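Search this manual Enter a keyword Go

Section 6. Setting Up the Guest Room Heater

The Wovum is a wall-mounted electric panel heater for bedrooms and other small rooms. Read this section through before you switch the power on for the first time.

CAUTION: Do not connect the heater to an extension cord or power strip. Plug it straight into a grounded wall outlet.

6.1 Mounting

1. Hold the paper template against the wall and mark the 2 bracket holes.
2. Check the marks with a level. Drill, then push in the wall plugs.
3. Screw the bracket to the wall and hang the panel on it. You should hear a click on each side.
4. Turn the locking tab at the bottom to the right.

NOTE: On brick walls, use the longer screws from the Brekke fixing kit, part 274. It is sold separately.

6.2 First Heating

1. Open a window and set the dial to 7.
2. Let the panel run for two hours. A faint smell is normal during this time — it comes from the coating.
3. Set the dial back to 2 and close the window.

6.3 Setting the Night Program

1. Press and hold MODE until the moon symbol blinks.
2. Choose the start time with the arrow keys and press OK.
3. Choose the end time and press OK again.
4. To copy Monday to the other days, press COPY. The display shows "ALL".

If the power goes out, the clock must be set again. The programs are kept.

6.4 Clearance

Keep bedding, curtains and clothing well away from the front and top of the panel. Before the first cold nights in November, look over the bed nearest the heater, along with anything kept on it. 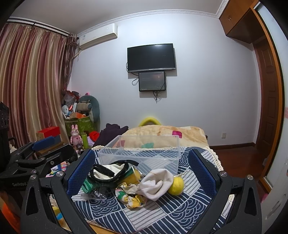
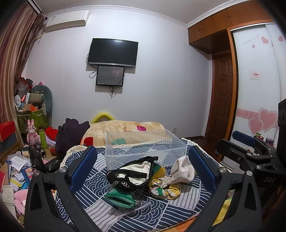

Bed with a patterned cover and a clear plastic box.

CAUTION: Never dry laundry on the panel. A covered panel shuts itself off and the red lamp comes on. Unplug it, let it cool, remove the cover and plug it in again.

6.5 If the Panel Stays Cold

1. Check that the locking tab is fully turned.
2. Check that the dial is above 2.
3. Hold RESET until the display goes blank, then let go.

If the panel is still cold, write to the Eltthorpe service desk, attention Ulla Åberg. Give the serial number from the label on the back of the panel.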